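Granville Lose Again, and I Have Opinions About Throw-Ins

August 4, 2022

I drove 106 miles to see Granville play a preseason friendly last night, and for my trouble I got a 1-0 defeat, a parking ticket and a hot dog I would describe as structurally sound. The official attendance was 545. I have sat in dentists' waiting rooms with a better atmosphere.

The goal came in minute 21, from our own throw-in. I want to dwell on that. We had the ball. It was in our hands, the one moment in soccer when you are allowed to have it in your hands, and fourteen seconds later it was in our net. Puvolier threw it to a man who was tying his shoe, and away they went.

This would be easier to bear if we hadn't spent the summer hearing about the new throw-in routines. Coach Khurana gave a long interview on the subject in July. There are apparently four of them, each with a code word, and I can report that the code word for the one we saw last night is "Sistico," which the right back yelled so loudly that their winger yelled it back.

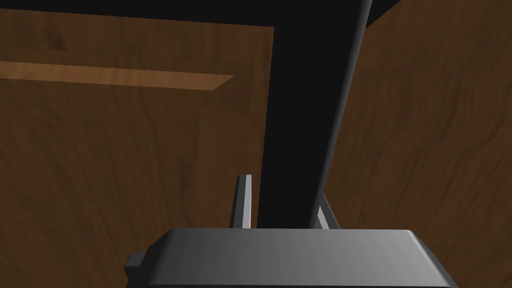

Kamlesh Shukla wrote to me before I'd even reached the highway to say that I'm being unfair, that it was a friendly in August, that half the back line had never met before Monday, and that last year we won every preseason game and were bottom of the table by Halloween.

Fine. I had managed to forget that last part, and I thank him for returning it to me. He's right that the results mean nothing. But I would like to see a hint of the thing that is going to mean something later. A pass forward, say. Two in a row, if the budget allows.

There were bright spots. The new goalkeeper is enormous and talks constantly, mostly about other people's mistakes, so he'll never run out of material. The kid who came on at left wing beat his man twice and looked as surprised as the rest of us. And the away end sang for a full ten minutes after halftime, until the man with the drum went to get nachos.

The season ticket is $400 this year. I renewed in May, before I knew about the throw-ins, and I'd have renewed anyway. My wife has asked me to stop calling it an investment.

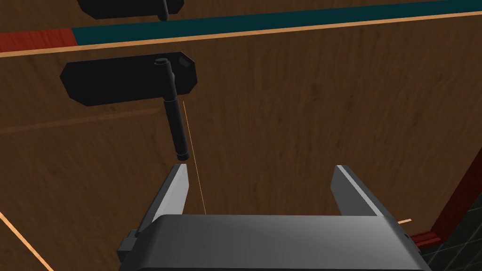
What I'd Change Before the Opener

Drop Puvolier ten yards deeper and let somebody else take the throws. Play the kid. Pick one routine, bin the other three, and change the code word to something their winger can't pronounce.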